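I spent most of December sorting out what I pay for and what I use, and clothes were the worst of it. I had a storage unit at Anden for more than 15 months. It cost $70 a month and held winter coats, a box of bedding and shirts I had forgotten buying.

I went through the bank statements one evening and added up everything I had spent on clothes and on keeping clothes in the last few years. The total was $2685. I had guessed half that. A good part was shipping and return fees from Lustel, where I used to order two sizes and send one back late or never.

So I closed the unit and brought everything home. It took two trips. The coats went in the hall closet and the rest went on the floor of the spare room until I could get through it.
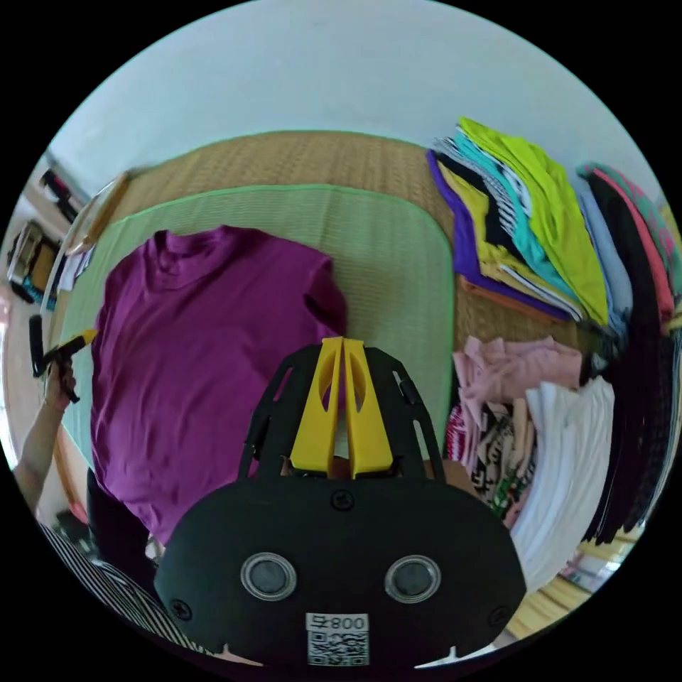
My rule was simple. If I had worn it in the past year, it stayed. If it needed a repair I had been putting off, I got one week to do it. I fixed two zippers and gave up on a third. Anything in decent shape went to the resale shop on Chege Street, which gave me $337 over three visits. They don't take bedding, so that went to the animal shelter.

I also stopped folding things into tall stacks. I never wore anything from the bottom half. Everything is in one row now, in a dresser I already owned.

I canceled the Lustel account too. They sent four emails asking if I was sure. The next thing is the kitchen, where I have three colanders and a bread machine from Bruketari that I have used twice.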